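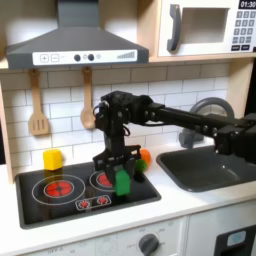 Toy kitchen thread, part 1 of the post numbering I will lose track of

1/ Finished assembling the play kitchen for the front room. Posting notes while I still have them, mostly for Nele Smits, who has the same unit flat in a box and asked what she is in for.

2/ Layout first. Range hood upper left over the stovetop, microwave on its shelf upper right, sink and gray faucet to the right of the burners. Same order as my full-size kitchen, where I also have nowhere to put a cutting board.

3/ The hood is the best part of the design. Sloped body, tapering into a rectangular chimney. It would have been easy to print a hood on the back panel and call it done. A flat hood gets ignored. One with volume gets used.

4/ Hood controls: plus and minus buttons at the left of a white strip, two round knobs in the middle, a row of rising bars toward the right for fan speed. Real hoods rarely explain themselves this well. Mine at home has three unlabeled buttons and a light I have never turned on intentionally.

5/ The microwave reads 01:30. Correct choice. Ninety seconds is what people enter when they have no idea what the food needs.

6/ Keypad on the right, handle on the left, window in the door. I have seen play microwaves with the handle and keypad on the same side and it bothers me more than it should.

7/ Backsplash is white subway tile with gray grout lines, staggered. If you are making your own from printed vinyl, start at the middle of the panel and work outward. Start from one side and you will finish with a sliver of tile at the other, right at eye level for a four-year-old.

8/ Petro Harasym asked about grout color. Go gray. White on white disappears from across a room and the wall looks like a blank sheet.

9/ Utensils hang from the underside of the hood. Slotted spatula on the left, round-bowled spoon to the right of it. Both wood. I would leave it at two. Every extra tool up there ends up in front of the tile or in somebody's hair.

10/ Assembly notes. Sort the hardware before you open the panels. Mine came in 4 bags and the labels on the bags did not match the labels in the booklet. The drawings are right, so go by screw length.

11/ Side panels go on before the hood. The booklet has it the other way around. You can do it in that order if you have a second person to hold the hood. I did not, and took it off again.

12/ Hand screwdriver only for the final turns. A drill on low will still strip a pilot hole in this kind of panel. If you have already stripped one: wooden toothpick, white glue, snap it flush, leave it overnight, redrive the screw.

13/ Total time was about 40 minutes longer than the booklet says, most of it post 11.

14/ Anchor it to the wall. The hood and microwave put weight up high, and children pull on handles. Strap to a stud, not to drywall alone. I did this before anything went on the shelf.

15/ Play food. We have a mixed bin from Umel and Jilletitz plus a bag of plain colored blocks. The blocks get cooked far more often than the food. A green block has so far been spinach, soap and a frog. The molded chicken leg can only be a chicken leg.

16/ Nayeli Restrepo runs a preschool room and says she swaps half the food for blocks every April for this reason. She also says to keep anything with a hook-and-loop seam out of the sink, as lint gets in and the halves stop sticking.

17/ Cleaning. Damp cloth, drop of dish soap, dry straight away. Keep water off exposed wood edges. For the dark hood, use a dry microfiber cloth first or you will just move the dust around. It shows every fingerprint – I knew that when I bought it.

18/ Someone asked whether the light wood needs sealing. I have not sealed mine. If a marker gets to it I will sand the spot by hand with fine paper, along the grain, and see how it looks.

19/ Storage is the weak point of any kitchen this size. My rule is that whatever does not fit in one bin leaves the room. Zlata Sydorenko uses a hanging net and reports that the onions migrate.

20/ Correction to 12: Nii Nyarko points out that a toothpick is thin for the larger screws. Use a piece of bamboo skewer. He is right, and I have now redone one hole on the back rail.

21/ Nele, yours has the same booklet. Ignore page 4 until the side panels are on.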